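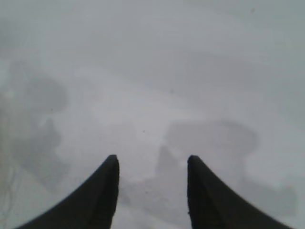 Trorley have put a new logo on their custard creams, and the woman with the teapot has gone. If you grew up with a Trorley tin in the house you'll know her: headscarf, rolled sleeves, one eyebrow slightly up. She has been replaced by a sort of bracket. I've no quarrel with plain shapes as such. Two black curves leaning towards each other over a gap, blunt and rounded at the tips, can look very handsome against something pale, and I could imagine them on the side of a van. You might see horns, or a pair of jaws. But you wouldn't see a biscuit, and you wouldn't see anybody who might have baked one.

The press release says the change is about "meeting people where they are". I was in the kitchen, and she was already there.

I should say I don't trust the other side of this argument much either. Within a day of the news there was a petition to bring her back, and half the people signing it wrote as if a relative had been thrown out of the house. One said she had "raised three generations". She's a drawing on a tin. I have bought the supermarket's own custard creams for at least ten years and I suspect most of the signatures have too.

### Who she was

The story everybody repeats is that the teapot woman was a packer at the first Trorley factory, spotted by the owner on her tea break and sketched on the back of an invoice. It's a lovely story. I've been trying to find out where it comes from, and the earliest version I can turn up is on the back of an anniversary tin, which was written by people who wanted to sell an anniversary tin. An older tin I picked up at a car boot sale says only that she is "a friendly face from the bakery". No invoice, no tea break.

I've seen her called the founder's wife as well, and the founder's sister. There was a woman in a local paper who said it was her own grandmother, and the company were very nice to her, sent her a hamper and confirmed nothing.

This is how it usually goes with faces on packets. A stranger gets drawn once for a flat fee and the fame arrives later, to the drawing. Farías, the tinned peach people, had a boy in a straw hat for over 40 years. Whoever sat for it, if anyone did, has never been named, and when Farías dropped him they ran a competition to "find the new Farías child", which was won by a very pretty little girl who appeared on the label for one summer and was then replaced by a peach.

### What it's supposed to do

Trilter, who did the Trorley job, have put a long page up about it. I read the whole thing. There is a section on how the new mark "holds its integrity" when shrunk down for a phone, and fair enough, an eyebrow is hard to see at that size. There's also a chart saying that 70 per cent of shoppers under 30 felt "no strong attachment" to the old character. I'd like to know how many of them felt a strong attachment to any biscuit. It doesn't give a figure for the bracket.

The same people redrew the Enico cleaning products a while back, and took the duck off. I was told then that it would look modern and that we'd all get used to it. I did get used to it, in the sense that I now can't find Enico on the shelf and come home with something else.

What I can't find anywhere on the page is a claim that the old drawing was putting people off. You'd think that would be the first thing to mention.

### The tin

A "heritage edition" with the old picture comes out in April, 31 biscuits in a tin, at a price I won't repeat in front of anyone trying to eat. So she's been retired from the packet that ordinary people buy and kept on as a souvenir. I'd half guessed it when I saw how quickly they had a statement ready for the petition.

Will I buy the tin? Probably, my old one has a dent in it and the lid doesn't sit right. I'm aware of what that makes me.

If anyone has Trorley packaging from before the anniversary tin, with any wording at all about who she was meant to be, I'd be grateful for a photo of the back. The front I've got plenty of.

*Posted Wednesday, March 22, 2023*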